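**Cream plastic trays under seedlings, how do I get the white crust off?**

posted by Mared Rees, Wednesday, February 10, 2021

Got a stack of old plastic trays from my aunt's place in Irura, want them for capsicums and a late lot of basil. All have a chalky white crust on the bottom, hard as anything. Dish soap did nothing. Tried a scourer and just scratched the plastic. Bore water out there so I'm guessing lime? Need them ready by March. Don't want to use anything that'll hurt the seedlings.

**hattar_gardener**

Yep, lime. White vinegar, straight from the bottle, the cheap 2 litre one. Lay the tray flat, pour in enough to cover the crust, leave overnight. Old toothbrush in the morning. Might need a second go in the corners. Rinse really well and stand them in the sun to dry.

I did 56 of them last autumn for the school fete, so trust me, do them in batches. Laundry stank for days. Also dont mix with bleach, ever. If you want to disinfect do it another day, after a good rinse.

**Fukness**

just buy new ones, theyre like $6

**Col from Gestetmont**

Agree on the vinegar. Citric acid is cheaper if you've got a lot to do, and no smell. Couple of tablespoons in a bucket of hot tap water, soak for about 10 hours. Supermarket has it near the baking stuff.

Scratches don't matter much, but dirt gets in them so scrub those ones harder. If a tray's gone brittle from the sun chuck it, it'll split the minute you lift it full of wet mix. Ask me how I know.

And swap to rainwater for the seedlings if you can, otherwise the crust will be back by winter. Basil won't mind ether way but the trays will.

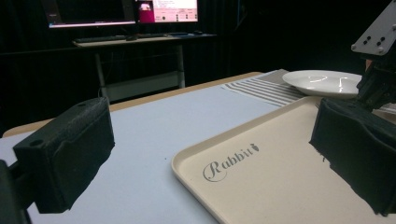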